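**January, bench notes — bottles + small parts, Sultcombe workshop**

Started 8:40. Marble-top table wiped down, finally. Aim today is get through the empties Farah left and decide which are worth cutting for funnels and drip trays and which go straight to the Dallo bag.

Rule so far: 600 ml and up gets cut, smaller goes in the bag. Caps come off and go seperate. Labels off too if they peel, if not don't fight them, we lost half an hour on that last time.

Bag weight before start 1543 g. 18 bottles sorted before coffee. Two with juice left in them, sink, rinsed, upside down on the rack.
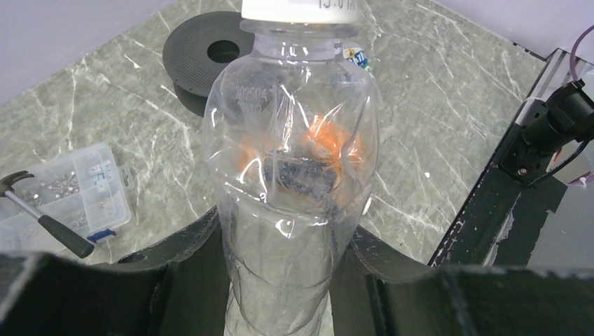
*entry: Mamta Vishwakarma / read + initialed: V. Nägeli*

Clear one, white screw cap, walls already crinkled. Cap print partly readable, "13.01" and then I gave up. Embossed number up on the shoulder, something like 202504 — too faint, try raking light or rub pencil over paper. Elfriede wants those numbers in the log if we can get them, so put it down with a question mark.

Something dark with orange edges showing about midway down, folded material or a wrapper maybe. Can't tell through the creases. Goes in the "look again" crate, not the bag. Dallo won't take anything with stuff inside.

Wall is thin. Ribs lower down should hold a cut line ok, the crushed part won't. If we cut, cut low and only use the bottom for a tray.

Compartment box stays on the left of the table, lid CLOSED, Notburga spilled the M3 washers in there twice now and I am not sorting them a third time.

To do
- ask Farah if she has more of the ribbed kind
- new blade for the Prilonen cutter, old one tears
- Quansah tape, the wide one, we're out
- log numbers for the other shoulder-stamped ones (Elfriede)

Stopped 11:20. Bag 79 g heavier than at the start, most of it thin stuff. Rest after lunch if teh sink is free.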